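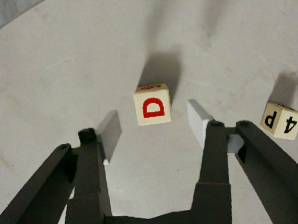

Shelf labels for the reading room are still open, and I'd like to settle them before September. Neema's plan gives each bay one capital letter, and I'm for it. Large type matters most. A bold red D on a cream block reads fine even turned on its side, and our current tags don't read fine the right way up. Rugemalira can cut card tags in that style – red on cream, serif letters.

On Sun 26 May, Neema Koech wrote:
> I went through the Listo export again. It has 642 titles and
> 30 of them have no bay at all. Can we use letters only and
> drop the number codes? The numbers confuse people.

Letters only is fine with me for the bays. I would keep numbers inside the catalog, as the loan slips still use them.
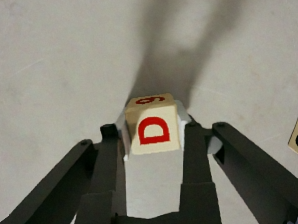 The 30 titles without a bay are mostly the Fekov donation. I can sort those in 2 evenings if someone leaves me the key. Bay D has the most room, so the atlases should go there – they won't fit anywhere else.

Does anyone still have the Stostex invoice for the old tags? I need the card size.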